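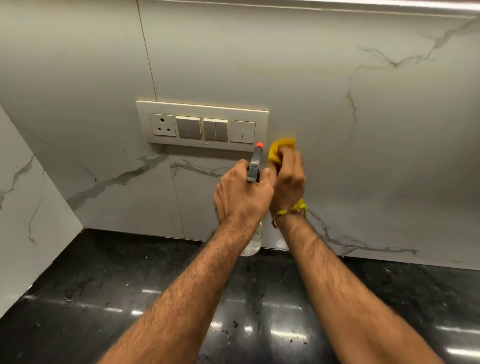 *Spray in one hand, cloth in the other: the job I wanted the Dalska to take off me.*

I've had the Dalska on my worktop for 22 days now. It's the little wall-cleaning robot from Flillow, £312 with the spare pads, and I so wanted to love it! On a big flat stretch of tile it's lovely. It hums along, wipes in neat rows and leaves no streaks (well, hardly any). I drank a whole cup of tea while it did the bit behind the hob.

Then it gets to the sockets and gives up. It spots the switch plate, stops a good hand's width short and beeps at me. Fair enough, I don't want it squirting a socket either -- but that's where the greasy fingerprints are. You end up doing it with a cloth anyway.

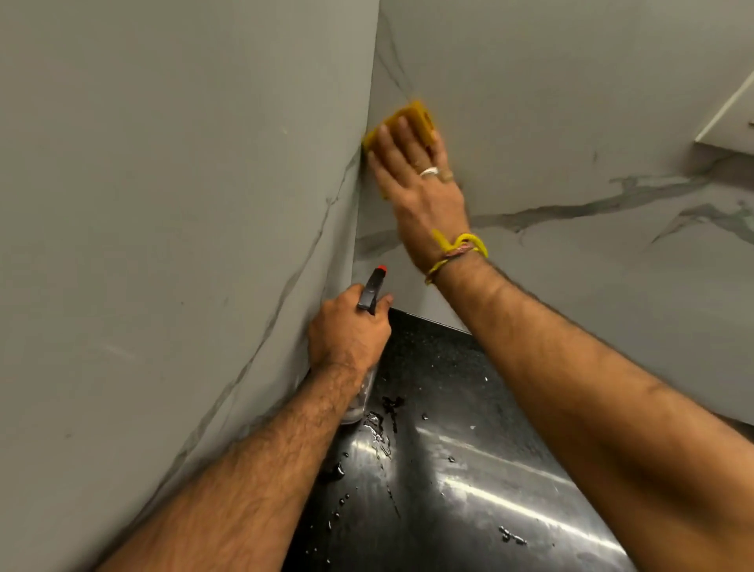 **Plinside, May**

Corners are worse. The pad is round, so it can't reach into the join between two walls, and no setting in the app changes that. A cheap yellow sponge pushed in flat with your palm does it better. My neighbour Fletcher Harawira has the older Ngata, which cost him £265, and he says his is just the same.

So can a machine clean a kitchen yet? Half of one, maybe. Mine is staying for the flat bits, and I'd buy it again at £97 without blinking. At full price I'd wait for the next one. Three stars, and the beep needs a volume button.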